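Quiénes somos

Danko es un taller de mesas y superficies de trabajo. Fabricamos tableros para escuelas, bibliotecas, laboratorios y oficinas, y también restauramos mesas usadas cuando la estructura todavía lo permite. Trabajamos en una nave de Rirnby y tenemos una sala de muestras en Ullden, a la que se puede ir con cita previa.

El taller lo abrieron Guido Marras y Maarja Vasiliauskas. Guido venía de la carpintería de barcos y Maarja había llevado durante años las compras de mobiliario de una red de colegios. Los primeros encargos fueron pequeños: mesas de comedor, un mostrador para una papelería, dos bancos de trabajo para una escuela de relojería. El primer pedido grande llegó un mes de enero, con 67 mesas para una biblioteca que reabría después de una reforma. Se entregaron en tres viajes con una furgoneta prestada.

Hoy somos cinco personas fijas. Guido se ocupa del corte y del montaje. Ákos Nyitrai lleva los acabados y decide cuándo una superficie está lista para salir. Līga Strazds toma medidas en casa del cliente y dibuja los planos. Jurgita Grigaitė atiende los pedidos, las entregas y las reparaciones. Maarja prepara los presupuestos y contesta casi todos los correos.

Qué hacemos

La mayor parte de nuestro trabajo son tableros lisos, sin dibujo ni juntas a la vista. Los piden sobre todo los centros donde se manejan piezas pequeñas o se pasan muchas horas mirando la mesa. Un tablero brillante cansa la vista bajo una lámpara, y uno muy veteado hace difícil encontrar un tornillo o una aguja. Por eso casi todos nuestros acabados son mates y de colores apagados: piedra, arena, gris humo y un marrón topo que llamamos Pastano.

Pastano es el tono que más vendemos. Empezó como una prueba de Ákos para un aula de dibujo en la que el blanco deslumbraba y el negro enseñaba cada mota de polvo. La primera mezcla quedó demasiado rojiza. La segunda se acercaba más a lo que pedía la profesora, y la que usamos ahora es la cuarta. Es un marrón grisáceo tirando a cálido, que se aclara un poco donde le da la luz. 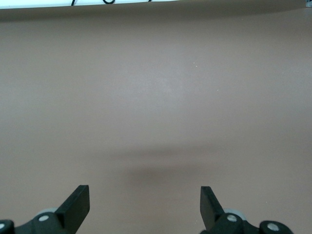 Superficie lisa y mate en marrón topo.

Cada tablero se revisa con luz rasante antes de embalarlo. Si aparece una marca, vuelve a acabados. Las esquinas se protegen con cartón y la cara superior con papel, que conviene retirar el mismo día de la entrega. El tablero más largo que podemos hacer de una pieza mide 300 centímetros. Para longitudes mayores unimos dos piezas y lo indicamos en el plano, con la posición exacta de la junta.

En el último año salieron del taller 1.560 tableros. Más de 1.000 fueron para centros de enseñanza; el resto se repartió entre oficinas, talleres y casas particulares. No hay pedido mínimo. Una mesa suelta pasa por las mismas manos que un aula entera, aunque el transporte sale más caro por unidad.

Cómo trabajamos

Después de la primera consulta enviamos dos muestras de color del tamaño de una postal. Recomendamos dejarlas unos días en la habitación donde irá la mesa y mirarlas por la mañana y a las cinco de la tarde, con las lámparas encendidas y apagadas. Cuando el color está decidido, Līga pasa a medir. Los planos se firman antes del corte y a partir de ese momento ya no se cambian las medidas.

Mantenimiento y reparaciones

Para la limpieza diaria basta un paño de algodón ligeramente húmedo. No recomendamos ceras ni sprays abrillantadores, porque dejan zonas con brillo que luego cuesta igualar. Las marcas de lápiz se quitan con una goma blanca blanda. Para la tinta es mejor llamarnos antes de probar nada.

Guardamos la fórmula de color de cada pedido. Si un tablero se daña, podemos rehacer solo esa pieza. Para pedirlo hace falta el número pegado en la cara inferior, junto a una de las patas; si la etiqueta se ha perdido, Jurgita puede buscarlo por el nombre del centro.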